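Let People Be Messy: Against the Tidy Demonstration

I've been collecting demonstrations for a living for a while now, and I'd like to make a small complaint about my own trade. We clean up too much. I mean that literally, with cloths and bin bags, before we've recorded a single thing.

You know how it goes if you've done this work. Somebody picks a task, say putting rubbish in a bin, and somebody else clears the worktop so the task can be seen properly. The mug goes in a cupboard, the post goes in a drawer, and by ten o'clock the kitchen looks like the one in an estate agent's window. Then we pick up the hand-held grippers and do the same thing a few hundred times, and at the end we have a lovely pile of examples of a kitchen that no family has ever lived in.

I used to like those sessions! They're quick, the numbers look good, and you get home before the traffic. The batch we did at the Benavides flat in August came to 1,118 takes, which is still the biggest count I've had my name on, and I was very pleased with myself until Rhodri Foulkes sat down and watched a stretch of them. He stopped after nearly 500 and asked me which ones were different from the others. I couldn't tell him. Same side of the bin, same ball of paper, same angle of the wrist (mine, and apparently I have a very particular wrist).

The learning system couldn't tell him either, of course. It copied what it was given. Put a slipper near the bin and it went to pieces.

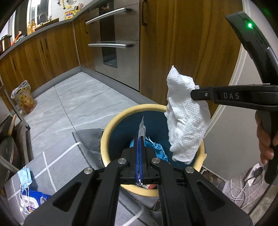 My own view, for what it's worth, is that we should collect in homes as they are and leave them as they are. Don't move the post. Don't hide the cables. If there's a face mask lying on the mat, let it lie there, and if there's a pan lid down at floor level, work round it like you would on any other day. A bin half full of shredded blue paper is worth more to me than an empty one, and a crumpled bit of foil is a better teacher than the neat foam cube we used to carry about in a tub, because foil has a shape of its own and no two bits are scrunched the same way. Kitchen roll is good too. It hangs off the jaws at whatever angle it likes and covers up half of what you were hoping to see, and a machine that's going to be any use in a house will have to cope with that.

The usual argument against me is about labelling, and I do take it seriously. Rosaura Villanueva runs the labelling on our side and she's the one who has to decide what counts as rubbish when the floor has as much on it as the bin does. She once sent me a list of 157 takes she couldn't name the target object in, with no message, just the list. Fair enough. It slows her down and it costs money, and I don't have a clever answer except that I'd rather pay for her time than for my driving. I've started saying the target out loud at the beginning of each take, which helps a bit. She tells me I mumble.

Then there's the argument from the people who build the models, which is that you start simple and add the mess later. Maybe. I've heard it on every project since Zallel and I've yet to see the later. What happens is that the tidy set gets collected first and gets the whole budget, and the messy set becomes two afternoons at the end when everyone's tired. On Eltano we had exactly 2 sessions put aside for "natural clutter", and for one of them the clutter was brought in a box. Somebody had arranged it! There was a banana placed at a jaunty angle.

I'd go further and say we should keep more of the fumbles as well. Anybody who's used a gripper on a bit of foil knows you don't always get it first time. You nudge it, it slides under the paper, you have a second go from the other side. Most teams throw those takes out as failures. But the second go is the useful part, surely? If every example in the set goes smoothly from start to finish, then the first time a real one doesn't, the machine has nothing to fall back on.

I'm not asking for chaos. I still want the lights on and the clocks matched up, and I still want people to wash their hands. I'd just like us to turn up on a Tuesday, say hello, and start with whatever is already on the floor. We're trying this at the Badberg flats next, and I've asked the tenants not to hoover before we come. One of them has already asked if I'm sure.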